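Prestton Opens Linen Service to Guest Houses and Small Hotels

Prestton, the towel and linen hire firm, is extending its weekly service to guest houses and small hotels from March. The company has until now worked mainly with larger hotels.

Under the new terms, the minimum order falls to 93 pieces a week. Customers can mix bath towels, hand towels and bed linen in one order and change the mix up to 2 days before delivery. There is no joining fee.

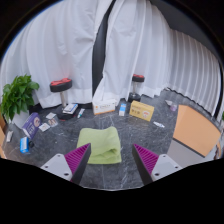
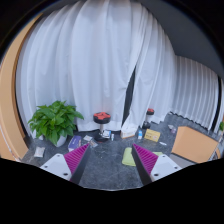
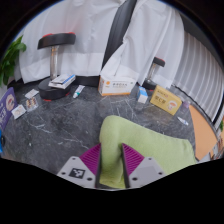

Prestton currently supplies 435 customers from its depots at Lader and Nolell. Both depots will take on guest house rounds, with deliveries made before 11 am. Used linen is collected on the same visit and washed at the Nolell laundry.

"Smaller places have been asking us for this for a long time," said Shiela Quiambao, customer manager at Prestton. "Many of them wash everything themselves in the evening, after the guests have gone up. They wanted a smaller order and a driver who comes at the same time each week."

The range comes in white and in a new set of colours. Colours are kept separate through washing and packed by customer, so each property gets back the shade it ordered. Items that are torn or badly stained are taken out of use and replaced at no charge during normal hire.

Existing customers do not need to do anything. Their prices and delivery times stay the same.

New customers can ask for a price list and a sample pack from either depot.

Recent news
Nolell laundry adds a second ironing line
Vincze joins Prestton as bed linen supplier
1,672 worn towels passed on to animal shelters
Holiday delivery times for Lader customers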